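Operators wanted – tabletop demonstrations, Olside site
Posted 2023-06-12
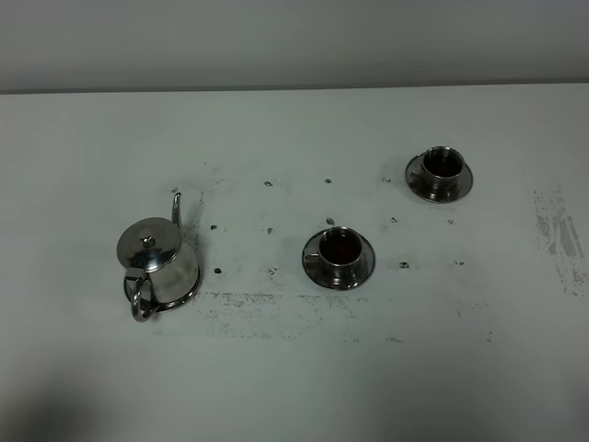

A past operator, reached by email, wrote back that the first two days are slow and the hands get tired before the head does, and that anyone who can stand doing one small task over and over will be fine. Fair warning then. Pay is for the full shift, breaks included.

Urkimano is collecting examples for a learning system that does table service: pots, cups, saucers, the lot. You steer the arm by hand controls, the arm does the task, we record it. Each recording is an episode. We need people for the June block, 30 places, day and evening shifts.

What you would do
Set the table from the layout card (teapot, two cups, two saucers in the tea set). Run the episode. Mark it good, bad or unsure. Reset, next card. There are 147 cards in the tea series and we want every one covered by more than one person. Bad episodes are kept too, so dont delete anything, just mark it.

Shiny steel is hard for the system, so a lot of this block is steel. Move pieces a little between runs, change the angle of the handles. If every run looks the same we can't use them.

What we need from you
18 or over. Steady hands, okay with standing. Either hand is fine – say which when you write. No robot experience needed, gamers and kitchen staff have both done well. You must be able to do at least 2 shifts a week for the whole block. Training is one paid half day on the Mateos rig, same controls as the main stations.

Not for you if you need to be on your phone. Phones go in the locker.

Pay and hours
Hourly, paid weekly through Sasuvmont. Rate depends on shift, evening is higher, full sheet sent with the reply. Day shift starts at 11. Evening times on the same sheet. Free parking behind the building, bus stop across the road.

Consent
We log hand movements from the controls and the camera view of the table. Faces and voices are not recorded. You sign a form at training, ask for a copy beforehand if you want to read it first.

To apply
Short email to the Urkimano front desk, subject line "tea series". Put your availabilty, which hand, and any days you can't do. No resume. Places are filled in the order emails come in, and we keep a waiting list for the next block.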